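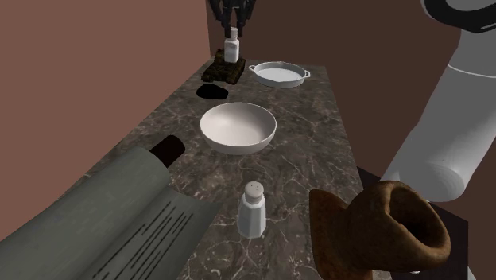
Sim view of the counter, bottle standing on the brown block under the second gripper, bowl and salt shaker nearer the camera.

Second arm knocks the bottle over on approach, sim only

Posted by Bảo Đàm, 19 September 2019

I am building a two-arm kitchen helper in a shared workshop (Luncombe, bench by the door). Before running anything on the hardware I test in a rendered copy of the counter. Arm A is white and mounted on the right. Arm B comes in from the far end with a black gripper and has to pick the small white bottle off the block.

Arm B moves straight down from 159 mm above the cap. In 25 test runs the bottle tipped 12 times before the fingers closed. The logged finger positions look centered to me. Bottle mass is set to 81 g. Physics step is the default. The block is a scanned mesh with an uneven top, imported through Skoleck with the collision shape left on automatic.

I have tried slowing the descent and raising the friction on the finger pads. Neither made a difference. Is this a gripper problem or a contact problem?

Tawhiri
Contact problem, most likely. Take the gripper out of the test first. Load the bottle on the block, leave both arms parked, run the sim for a minute and log the bottle's tilt. If the angle drifts, the bottle is rocking on two or three high points of the mesh and any touch will finish the job.

Automatic collision on a scanned mesh usually gives you a convex hull. The hull bridges the dips in the top surface and can leave the bottle resting on a slanted facet that you don't see in the render. Turn on the collision overlay and look at it from the side. Then replace the hull with a plain box, top face level, and keep the scanned mesh as the visual only. Set the bottle's start height again afterward or it will spawn inside the box and get kicked out on the first step.

If it still tips with the box, halve the physics step and check whether the two fingers make contact on the same step. A linkage gripper moves its tips along an arc, so the tips can be level when open and several millimeters lower when closed. Your descent height has to allow for that.

Fleterier
Had the same thing with a jar. I just made it heavier. Works fine now.

Tawhiri
Heavier will hide it in sim and you will meet it again on the real arm. Leave the mass at the measured value.

Bảo Đàm
Parked-arm test done. Tilt drifts by just over a degree and then holds. The overlay shows the hull sloping toward the back wall. I swapped in a box and reset the start height, and the drift is gone. I have not rerun the full set of picks yet. The tip arc also needs checking, as my descent height was taken with the fingers open.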